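October - open day, Kundberg hall

Doors at 10:00. Over 400 people signed in by the time we closed, mostly families before lunch and the Pristedau students after. Hedvika ran the cloth handling demo, I did the talking, Syfiqah's slot list is in the red binder.

Correction, Syafiqah. Sorry.

Ran the pink cloth most of the day. Visitors ask the same thing every time: how does it know where the edge is. I showed them the wrist camera view on the side monitor and let them watch the fold come up close. That worked better than the poster.
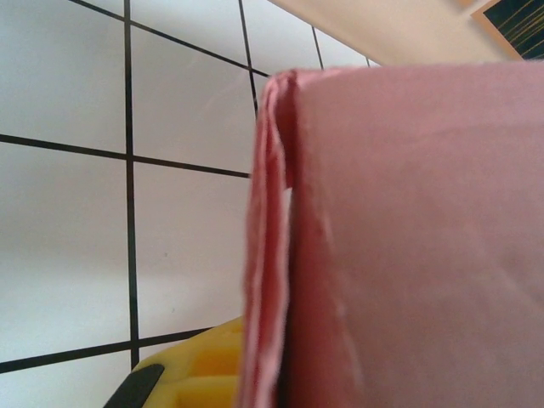
Grip force left at the morning setting. Hedvika wanted to drop it after lunch and we tried that for one group, then went back. Log counter read 462 at close, 47 of those flagged as retries. I have not gone through the flags yet - most are probably double picks at the fold.

To do: longer cable for the side monitor, ask Jelínek about the spare finger pads, move the rope back half a meter. A man from Purkix left a card, it's taped inside the cover.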